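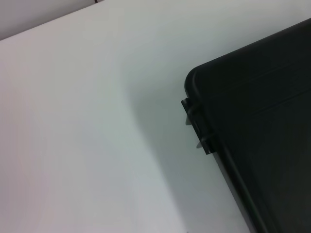 Schwarzer Kunststoffkoffer auf heller Fläche. Foto: Wiken

Wiken richtet zentrale Ausgabe für Gerätekoffer ein

Der Ausstattungsdienst Wiken hat im Juni seine neue Kofferausgabe in Betrieb genommen. Schulen und Vereine können dort Messgeräte, Werkzeug und Tontechnik in festen Transportkoffern entleihen. Zum Start stehen 28 Koffer bereit, 19 weitere folgen im Herbst.

Jeder Koffer wird bei der Rückgabe auf einem hellen Packtisch geöffnet, anhand einer Liste geprüft und neu bestückt. »Auf einer hellen Unterlage fallen lose Schrauben und vergessene Adapter sofort auf«, erklärte Augustina Alhassan, Leiterin der Ausgabe. Die Packlisten hat Wanpen Somboon erarbeitet — sie liegen jedem Koffer in Papierform bei.

Die Einrichtung der Räume kostete 2855 Euro und wurde aus Eigenmitteln bestritten. Die Ausgabe ist werktags bis 16 Uhr geöffnet. Reservierungen nimmt Wiken schriftlich unter Angabe der Koffernummer entgegen.

Kommentare (3)

E. Heffernan: Gilt das auch für Vereine aus dem Umland?

Darragh: Packliste auf Papier finde ich gut, bitte trotzdem auch als PDF.

Kadlow_Musik: Sind bei der Tontechnik die Kabel dabei?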